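Ticket 2555
Project: Krawczyk arm, shared workshop build
Component: gripper / wrist
Opened by: Jade Bellamy
Opened: October 10, 2025
Priority: normal
Status: closed, with follow-up

Summary
Gripper loses hold on soft objects when the wrist rolls. Rigid test blocks are not affected.

Setup
Arm on the Koncombe bench, standard two-finger gripper, wrist camera connected. Controller is the Kuveck board fitted in July. Firmware unchanged since then. Test object is the felt ketchup bottle from the play food box, gripped at the neck.

Steps to reproduce
1. Home the arm and open the gripper fully.
2. Close on the neck of the bottle at the default current limit.
3. Lift clear of the bench.
4. Roll the wrist to either side and hold for 10 seconds.

Expected: bottle stays where it was gripped.
Observed: bottle creeps toward the fingertips during the roll and drops before the hold is over. The controller reports "grip OK" the whole time.

Log

Entry 1, Bellamy
Checked the finger screws and the linkage on both sides. No play. Swapped the gripper cable for the spare. No change. Position feedback agrees with the calipers at open and closed, so the encoder is not the problem.

Entry 2, Bellamy
Plotted motor current during the close. It rises as soon as the fingers touch the felt, crosses the contact threshold, and the controller stops there. With a rigid block that is the right place to stop. With felt the fingers have only started to compress the material – most of the travel is still left.
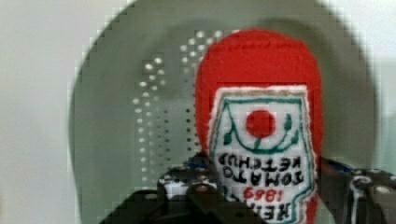

The contact threshold and the holding current are read from the same value in the config file. Lowering it stops the fingers even earlier, and raising it makes the motor run warm on rigid parts. They need to be separate settings.

Entry 3, Bellamy
Split the value into 2 parameters, contact_limit and hold_limit. After contact the controller now keeps closing at the lower speed until it reaches hold_limit or the position stops changing. Reran the steps above with a roll in each direction. No creep, no drop. Rigid blocks still hold and the motor temperature stays in the normal range.

Entry 4, Bellamy
The "grip OK" flag is still wrong. It is set at contact and never checked again, so a dropped object is reported as held. Moved to its own ticket. Until that is fixed, do not use the flag to trigger the next motion – check the wrist camera view.

Resolution
Config change merged to the Krawczyk branch. The Drukotcombe arm uses the same controller code and needs the same edit before anyone runs soft objects on it. Old config files with the single value will still load, but both limits are then set equal and the fault comes back.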